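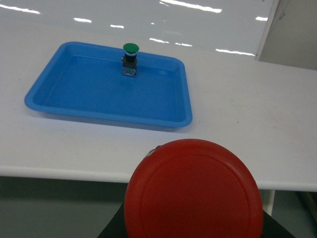
ok so I have been clearing out my grandmother's recipe tin for most of January and I need to talk about it somewhere, so you're all getting a thread

background: my grandmother, Idalina Matos, cooked for a boarding house in Stavorstead before she got married. she wrote everything down on index cards, envelopes, the backs of gas bills, one piece of wallpaper. my aunt had the tin for years and now it's mine

first problem is the handwriting. her lowercase a and o are the same letter. I spent a whole evening convinced there was an ingredient called "oots." it's oats. I was so tired

second problem: she measured in cups, but by cup she meant her cup. the yellow one. the yellow one broke before I was born and my mom says it was "bigger than a normal cup but not by a lot, maybe it was a mug"

so I've been working backwards from the things I remember eating. her cornbread is the one I care about most. crumbly on top, almost custard in the middle, and she'd cut it in the pan while it was way too hot and yell at us for touching it

attempt one was a brick. attempt two was a slightly nicer brick. I brought it to work and Florante Belmonte ate three pieces with chili and told me it was great but he also eats cereal with water so

Milagros Mercado (she lives downstairs and bakes for real, like wedding cakes) looked at the card and asked me why I was using regular milk when it says "s. milk." I thought s. was for sweet?? it's sour. SOUR MILK. you put vinegar in it and let it sit. I felt like I'd cracked a safe

with the sour milk and a big mug instead of a cup, attempt four was so close that my mom went quiet on the phone when I described it. she wants me to bring a pan over on Sunday, no pressure or anything

other stuff in the tin, in no order:

a recipe for "Mrs. Manalo's good pickles" and then, on a different card, in different ink, "pickles (better than Manalo)." I have so many questions. they're almost identical! the better one has more dill

a card that just says "chicken, the usual way." thank you grandma

a fudge recipe with NO. written across the top and underlined twice. I made it anyway. she was right. it never set and I ended up eating it off a spoon over ice cream, so I can't say I suffered

a bus ticket from Merkidthorpe with a grocery list on the back: lard, thread, onions, stamps, "something for R." my mom doesn't know who R is. my uncle claims to know and won't say. I'm going to get it out of him at Easter

somebody asked how I'm keeping track of it all. I type each card up exactly the way she wrote it, spelling included, then put my own version under it with real amounts. the originals go in those plastic sleeves for baseball cards, which fit an index card if you get the bigger ones. the wallpaper does not fit in anything

I did look at getting them scanned by a place and it was more than I wanted to pay, so I'm doing it at the kitchen window on cloudy mornings with my phone. cloudy is better, the sun makes the pencil ones go shiny and you can't read a word

if you're doing this with your own family's stuff, write down who told you what! I have a note that says "double the butter" and I have no idea anymore if that was my mom or my aunt, and they disagree about butter very strongly

Reynaldo Ocampo wants to know if there's a flan. there IS a flan, it takes 933 hours (it takes most of a day) and the card has a burn mark right through the part about the oven temperature. I'm guessing 325. will report back

also she spelled cinnamon four different ways, one of them on the same card as another one of them, and I've kept every single one

ok the cornbread, as it stands right now: heat your cast iron pan in the oven with a good lump of bacon fat in it, 400 degrees. mix a mug and a half of cornmeal, half a mug of flour, a spoon of sugar, a spoon of baking powder, half a spoon of baking soda, salt

then two eggs and a mug and a half of the sour milk, stir it just till it's wet, pour it in the hot pan. then (this is the weird part) you pour another half mug of plain milk over the top and DON'T stir. it looks like a mistake. put it in anyway, 30 minutes or until the top is brown

I think the milk on top is where the custard part comes from. I missed it the first few times, it's written sideways up the edge of the card in tiny pencil

going to go buy more cornmeal, I'm out again. pickles next, both kinds, and I'm making people vote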